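Chapter 4
Writing Things Down: How Small Businesses Keep Their Records

Before you read
Think of a shop you know well. How does the owner remember who has paid, who still owes money, and what needs to be ordered again?

When people dream of opening a business, they usually dream about the front of it: the sign over the door, the smell of bread, the first customer walking in. Very few of them dream about the paperwork, and I can't say I blame them. Still, sooner or later every owner has to sit down in a back room and write up the day, and the ones who learn to do it early tend to sleep a good deal better than the ones who keep their receipts in a shoebox (I have met both kinds, and I have been the second kind myself).

In this chapter we will spend our time with Brorna, a small bakery in the harbor town of Zotport. You met Brorna briefly in Chapter 3, when we talked about choosing a location. Now the ovens are in, the bread is selling, and the bills have begun to arrive. On its first day of trading in September, the bakery took in 981 dollars and paid out 700 dollars for flour, butter, wages and rent. That leaves 281 dollars, and it would be lovely to call all of it profit — but wait a moment.
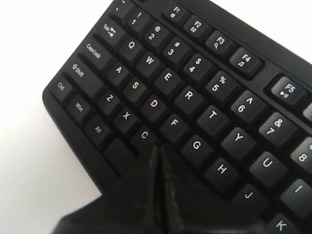
Some of that rent covers the whole month ahead, and some of the flour is still sitting in its sacks. A café called Twal has also taken a large order of rolls and won't pay for them until the end of the month. So the money in the cash drawer tells us one story and the work done that day tells us another, and a good set of records has to make room for both. We will come back to this again and again, so don't worry if it feels a little slippery at first!

The simplest record of all is the daybook. Every sale and every payment goes into it in the order it happens, with the date, the amount, and a few words saying what it was for. Brorna's daybook began as a paper notebook and later moved to a spreadsheet, and the columns stayed just the same.

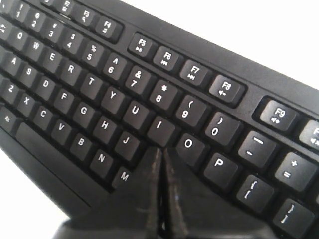 Figure 4.1 A computer keyboard with black keys and white legends.

From the daybook, each entry is copied into the ledger, where entries of the same kind are gathered together. All the payments to Cirkico, the flour supplier, end up on one page, and all the sales to Twal on another. It sounds like doing the same job twice, and in a way it is, but try finding one unpaid bill in a month of daybook pages and you will soon see the use of it.

Key words in this chapter: daybook, ledger, entry, receipt, cash, profit, amount owed

4.1 The Daybook
Let us begin with a fresh page and a single sale.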